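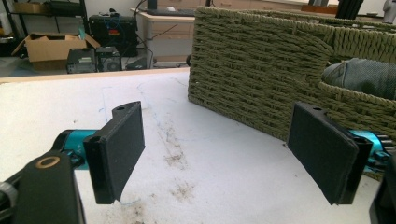 ## Week 6: Who decides where the bus goes?

Welcome back, everyone, and thank you for the lively emails about the zoning reading (I promise I read every one, even the very long one). We're leaving land use behind for a while and turning to transit, which most of you ride and probably grumble about!

Our case is Ornach, a city that runs its own buses but gets much of the money from the county. When the county trimmed its share, the city council had to choose between cutting Route 50, which winds out to the Trillwood neighborhood, and running everything less often. Please read the hearing transcript before Saturday's session. It's 307 pages, so don't panic, you only need the public comment portion and the staff memo at the back.

While you read, keep a pencil handy and mark:

- who speaks, and whether they ride the route
- any time a council member says "ridership" and what they seem to mean by it
- places where the county comes up (it gets blamed a lot, sometimes fairly)

Léonie Barbier's testimony is the one I'd go slowly over. She talks for barely 2 minutes, and she asks why a route with few riders is judged by the same yardstick as the downtown loop.

**Terms to know:** farebox recovery, coverage route, matching funds, public comment period.

Quentin Baudry has kindly agreed to lead the first half of discussion. Short response papers go to Solange Riviere, one page is plenty.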